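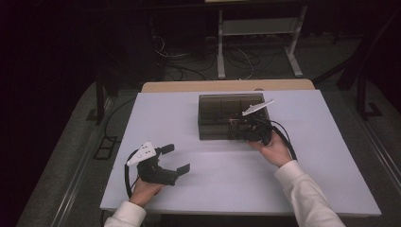 August, 11:20
posted by estton_lab

I try to repeat the Calter result with two hand-held grippers. My policy from 189 demonstrations is fine with one hand, but with two hands the grippers drift apart. Do I need more data?

Foller
Please check first the time offset between left and right. Ours was 12 frames, and more data did not help until we corrected it. Close both grippers together at the start of each recording.

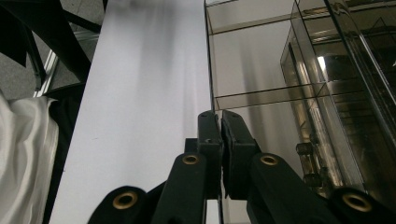 Then find the closing moment in both streams and align them there. Repeat it at the end also, as clocks can drift.

Lockyer
More data always helps. I would record 20 more.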